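I've come round to the opinion that the support act is the best part of a night out, and I'll happily argue it with anyone who turns up at nine with a pint and asks if they've missed much. Yes, you have!

Take Custine last July. I'd gone for Fang, like everyone else in the room, and I got there early only because my bus did. There were 18 of us at most when Alon came on, two guitars and a drummer who looked half asleep, and they played as though it was the last night of the tour (it was the first). I bought the record before the main act had plugged in, and I've played it every Sunday since.

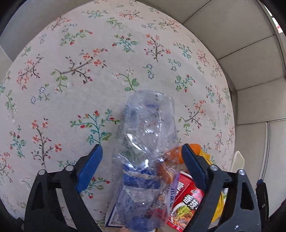
Clear plastic on a floral tablecloth.

My friend Obaidul Akanda thinks I'm being sentimental. He says openers are mostly there to fill time, and that for every Alon there are three bands you'd pay to forget. Fair enough, I've stood through a few of those, including a very long evening in Illitton with a man and his loop pedal. But you've paid for the ticket! The whole ticket, doors to curfew, and half of it goes to waste while you're sat in the pub next door.

So get there for doors. Stand near the front, clap properly between songs, and if you like them go and tell them so at the merch table afterwards.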